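Vonidance twin-arm bench unit: buying and planning notes

Equipment > Bench automation > Twin arm
Stock: made to order
Last updated 7 February 2021

Quick version up top, details further down. Two arms, one body, works at a normal table. Sold by Metell as a base unit, you pick the grippers. Lead time 26 working days once the deposit clears. Freight extra, always.

Suits: small-part handling, sorting, kitting, pick and place practice, teaching labs, anyone trying to work out if a job can be automated before spending real money on a cell.

Doesn't suit: anything heavy, anything wet, anything that has to run at line speed. Ask us about the single-arm Vollus for faster work. Different machine, different price list.

What's in the base price

Body and both arms, assembled and checked
Arm power supply and one mains lead (tell us which plug!)
Emergency stop on a 5 metre lead
Head camera bracket, camera itself is an option
Controller licence, one seat
Printed setup guide, and a PDF one that is more current than the printed one
Hex keys. You will lose them. They're a standard metric size

What isn't

Grippers
Table
Controller PC, unless you order the bundle
Monitor, keyboard, mouse
Fencing or light curtain, if your site's risk assessment calls for it
Delivery, unpacking, rubbish removal
On-site setup day

Please read that second list before sending it up for sign off. Most of the re-quotes we do are for things on it.

Grippers

Two families, mix them as you like, one per side. Left and right don't have to match and plenty of buyers don't match them.

Short-finger type. Compact, two short fingers, good for small flat bits and getting in close to a surface. Default choice for bench work. Cable runs back along the arm so leave slack at the wrist, a full turn will find out if you haven't.

Wide-jaw type. Angular jaws, opens wider, pointed tips available. Better for odd shapes and for holding something steady while the other side does the fiddly part. Bulkier, so it needs more room at the front edge of the table.

Spare fingertips are a consumable. Budget for them. Order with the machine, cheaper than a seperate shipment later.

Both types bolt on with the same adaptor from the Chiba accessory range. One adaptor per arm. Not included, yes we know.

Budget lines

Copy these into your own sheet and fill in from the quote.

Base unit
Gripper, left
Gripper, right
Adaptors x 2
Spare fingertips, first year
Head camera
Controller PC or bundle
Table
Site prep (power, floor, network point)
Freight and insurance
Setup day and travel
Training
Staff time
Service plan
Contingency

Service plan is $3020 a year for the base unit, grippers covered separately. Covers the yearly check, firmware, phone help in business hours. Doesn't cover crashes into the table. Those are charged at the workshop rate, and the first few weeks are when they happen, so put something in contingency.

Staff time is the line that gets left blank. Somebody has to lay out the parts, reset the table, restart the run, write down what went wrong. For a trial year plan on a real share of one person's week. If there's no one to do that, hold off buying.

Space and table

Table has to be rigid and flat. Light, matte top if you're using the camera, glare off a shiny one causes no end of grief. Bigger is better than you think. The arms come in from the front corners, so the middle is your working patch and the back edge can hold the other bits for the day's jobs.

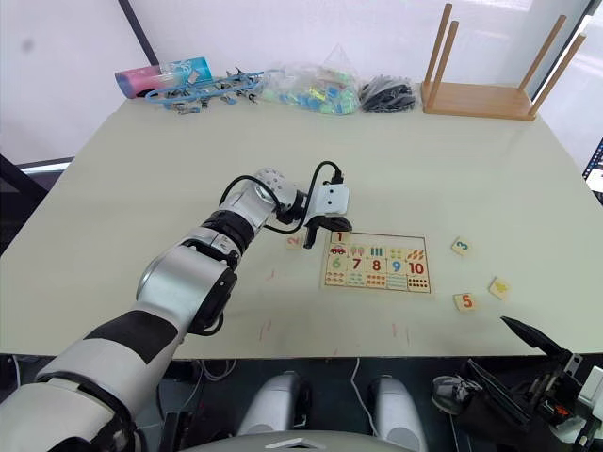 Think about windows too. Strong light from one side shifts through the day and so do your results. Blind or curtain, sort it before install, it's a cheap fix then and an annoying one after.

Keep the operator screen to one side where you can see it and still reach the stop. Route cables before the unit goes in. Floor should be level, no carpet tiles.

Picking trial tasks

Do this before ordering, it tells you which grippers you need. Start with cheap stuff from a toy shop or the stationery cupboard. Wooden number puzzles are great for it: flat tiles, one right spot for each, and you can tell at a glance whether the tile is in or not. Clothes pegs, clips, bags of small pieces come next. Bags are hard. Anything floppy is hard. Don't promise your manager bags in the first quarter.

Write each task down as start position, end position, and what counts as done. Put pen marks on the table for start points if you don't mind marking the top, tape if you do.

Then your own parts. Send us a box of samples with the order and we'll tell you which gripper we'd go with, no charge. Samples come back with the machine.

Ordering

1. Request a quote. Say which grippers per side, which plug, ground floor or not.
2. Quote is good until the end of the month after it's issued.
3. Deposit is 39 per cent, balance before dispatch. Schools and colleges can ask for invoice terms.
4. We confirm a build slot. July slots go early as everyone is spending last year's or this year's budget, depending.
5. Crate arrives on a pallet. You need a way to move it. Tail lift on request, not standard.
6. Check the tilt indicator before signing. Red means write it on the docket.

Returns

Unopened accessories, fine, less freight. Opened grippers, no. Base unit, talk to us, there's a restocking fee and it has to come back in the orginal crate. So keep the crate.

Common snags

Ordered one adaptor. Need two.
Door too narrow for the crate. Measure it, and the lift.
Network point locked down by IT. Ask them early, give them the port list from the setup guide.
Table on castors. Lock them or take them off.

Related: Vollus single arm, Chiba adaptors, spare fingertips, head camera, controller bundle

Quotes and stock questions through the Metell contact form. Put Vonidance in the subject so it goes to the right desk.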